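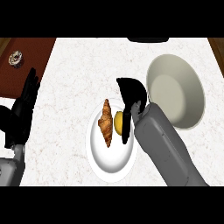 4.2 The Breakfast Task

Projects > Wirkumora > Student Reports > Section 4

5 min read

Figure 3. Simulated kitchen, right hand at the plate, with the croissant and the yellow item.

The Wirkumora course asks each student team to clear a plate into a bowl using two simulated arms. Our team at Vaughan picked breakfast, on the theory that pastry is forgiving. The croissant in Figure 3 has since been the subject of 2000 training episodes and a good deal of bad language.

The hard part is the view. At the plate, the black fingers hide the right side of the yellow item, so the policy must commit to a grasp on an object it can only partly see. Our first policy, trained in Filtutley with default settings, dealt with this by favoring the croissant every time. We admired its taste and changed the reward.

The left arm has no job in this task. We kept it in the action space anyway, and it learned to wave. Removing the wave took 2748 lines of logs and one weekend. The logs are on Gitport.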